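About Plavo

Plavo makes and sells telecom bits and pieces. Phone cords, wall plates, couplers, network patch leads, that sort of thing. Small parts, small orders welcome. 792 items in the catalog as of 1 July 2019, more on the way.

Started out with 2 products, a coiled handset cord and a line coupler. Both still in stock. We moved to the Nido building in January – more shelf space, better loading door, same phone number.

Every cord is tested before it get packed. Cords come in black, white and ivory. Other colors on request, minimum 1000 pieces, please ask first for lead time.

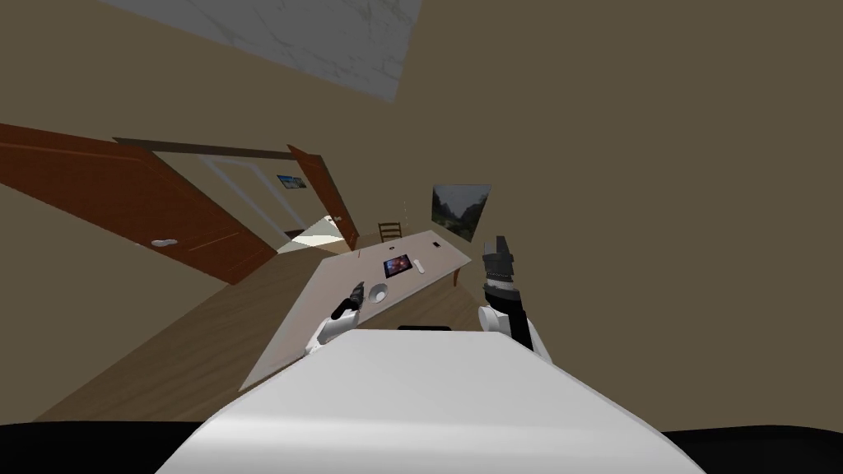

One buyer at Niment wrote to tell us the patch leads arrived in good order and the labels finally matched the packing list, and could we please keep it that way. We will. Labels are now printed at the packing bench, one batch at a time.

Trade customers: accounts through our distributor Hosseinzadeh, or direct with us. Orders in before noon ship same day, exept custom lengths. Those take 8 working days.

Returns – unopened bags only, keep the packing slip. Faulty parts we replace, no need to send back the whole box.

Questions about wiring or plug types, use the contact form. Tell us your country and the socket you have.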